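Tidy desk tips, plus my notes on the Bisix gripper kit

Posted 01/02/2021 in Home Office & Workshop

A few of you asked in the comments how the Bisix kit is working out, so this month's tips are all about setting up a table for it. If you skipped my August post, it's a pair of hand-held grippers you use to show a robot arm how to do small household jobs. You do the job with the grippers on, send off the recordings, and Bisix turns them into a routine for the arm. I paid $375 for the pair on the home plan, which covers 50 recordings a month. The full bundle with the arm is $3835 and no, I haven't talked myself into that one yet!

My first job was shelving books, because my desk is where books go to lie down. I used a clear holder so I could see the bottom edge of the book as it went in. 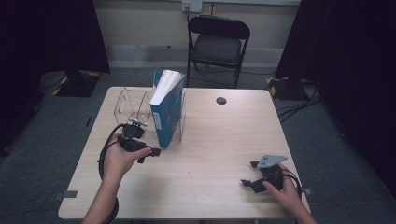 Both grippers over the table, with the blue book standing in its clear holder.

Some things I've picked up so far:

Clear the table first. I mean really clear it – pens, mugs, the mail, all of it. You can't feel what the tips of the grippers are touching the way you can with your fingers, and I swept a full glass of iced tea onto the carpet in my first week.

Mind the cables. Each gripper has its own, and they will find your sleeve buttons, your chair arm and your coffee. Let them drop off the side of the table closest to the hand they belong to and leave plenty of slack. I wear short sleeves now, even in winter.

Stop the holder from sliding. A light acrylic one skates all over a smooth tabletop when you bump it. I put two dots of Ustach putty under mine (the removable kind, it rolls right off with your thumb). Rubber shelf liner works too, but it shows through the plastic and looks kind of sad.

Clean acrylic with a damp microfiber cloth and a drop of dish soap. Skip the window spray, please. Ammonia can leave it cloudy, and I have an old picture stand to prove it.

Start with a hardcover. Paperbacks bend when you squeeze them, and a floppy cover catches on the holder every time. Once you've got the feel of it, move on to magazines, which are harder than they look.

Take breaks. The grippers don't weigh much, but I did 67 book placements one rainy afternoon and my forearms complained until bedtime. I stick to short sessions now and shake my hands out in between.

Now for the gripes. The manual is thin and the part about mounting plates had me reading it three times over. Support did write back the next morning, very friendly, and sent a better diagram. I also looked at the Bostico starter set before buying. It's cheaper, but it only comes with one gripper, and you really want two for anything involving a book and something to put it in.

Would I buy it again? For the home plan, yes, I think so. If you only want a neat desk, spend a few bucks on a holder and call it a day. If you like tinkering, it's a lot of fun, and my desk has never been this tidy.

Govindasamy Hardware has the removable putty back in stock, by the way, next to the picture hooks. Next month I'm trying dish towels – wish me luck, I can barely fold them with my own hands.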